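Clear tiered riser for a small snack counter, worth it?

gamance_counter
Wednesday, 8:14 am
We have a front counter at the office with a table people walk past all day. Right now the snacks sit in a bowl and everything sinks to the bottom. I'm thinking of getting one of those clear acrylic stepped stands. Anyone use one for packets and small boxes?

Bořivoj Polák
Had one since February. Boxes are fine on it. Soft packets slide if the shelf is at all dusty. Wipe it down and they stay put better.

strachan17
I wouldn't. They scratch, they show every fingerprint, and you lose half the table. A shallow tray does the same job and you can carry it to the sink.

gamance_counter
How big is yours, Bořivoj? I have 175 cm of table but I need to leave room for the sign-in book.

Bořivoj Polák
Small one. Takes up maybe a quarter of my table. I use a tray as well, for the sandwich and the drinks, because a bottle won't sit right on the steps. I turn the stand at an angle so people can reach it from either side.
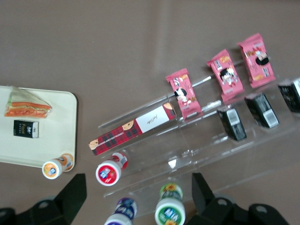
Stand and tray, pink packets on the steps, long red box at the front.

strachan17
OK, that's tidier than I expected. I'd still put the black boxes on the tray and give the packets the whole stand. And the bottle should be standing up.

Bořivoj Polák
I tried the boxes on the tray. People knocked them over getting to the sandwich.

jondau
Agree with strachan on the bottle, disagree on the boxes. Barcodes facing out is handy if you have to scan stuff. Where did the stand come from?

Bořivoj Polák
Goduner, the shop by the station. They had two sizes. It was $8 for the smaller one.

strachan17
For $8 I'd probably try it. Don't use window spray on it though, it clouds the plastic. Dish soap and a soft cloth.

gamance_counter
Thanks all. Going with the small one and keeping the bowl for candy. Will measure again before I buy.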